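Urkard 26: shared libraries, faster search and changes to export

4 July 2023

Version 26 of Urkard, the image and document library from Umex, is now available to all customers on a paid plan. The desktop client updates itself at the next restart. Sites that block automatic updates will need to fetch the installer from the downloads page and run it with administrator rights.

The main change is to shared libraries. Until now a library had one owner, and any edit to its tag list had to go through that account. From version 26 an owner can give the new Curator role to up to 15 other users. Curators can add, merge and retire tags, but they cannot delete files or change who has access. Existing libraries keep their present settings until the owner changes them.

Search has been rewritten. The old index was rebuilt in full each night; the new one is updated as files arrive, so a picture can be found by its tags as soon as the upload has finished. The first start after the update will take longer than usual while the index is converted. Leave the client open during this step. If it is closed early, the conversion picks up from the last completed folder.

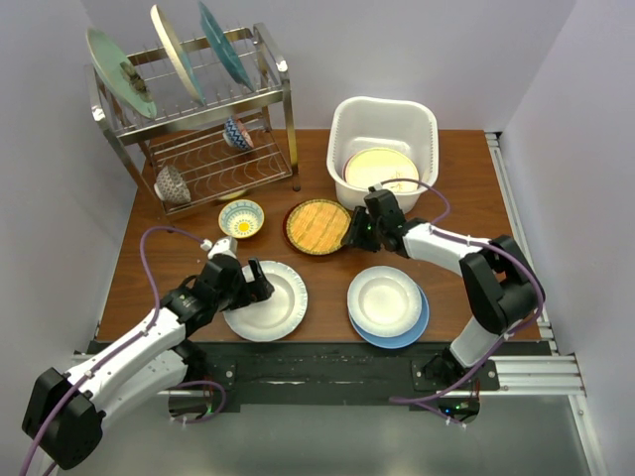

Plates in a dish rack on a wooden tabletop.

Batch export now accepts 50 presets per library. A preset holds the file type, colour profile, longest side and naming pattern. Presets made before February were stored in an older form and will show a grey marker in the list. Open each one and save it again to clear the marker – no other action is needed. Presets that point to a network drive should be tested once by hand, as the path is now checked before the export starts and a missing drive stops the whole batch.

The Wiselham connector has been updated to match. It passes tags in both directions and no longer drops accented letters, a fault first reported by the archive team at Arnardóttir, whose library of 2,495 scanned sheets was used to test the fix. Customers running an older connector can still read from a version 26 library but cannot write to it.

Known faults in this release:
Thumbnails for layered files may appear blank until the folder is refreshed.
The tag panel does not remember its width on a second screen.
Printing a contact sheet in landscape leaves out the footer.

A maintenance release will deal with the first two. The third depends on changes to the print module and has been moved to version 27. Full release notes are under Help – Documents in the client.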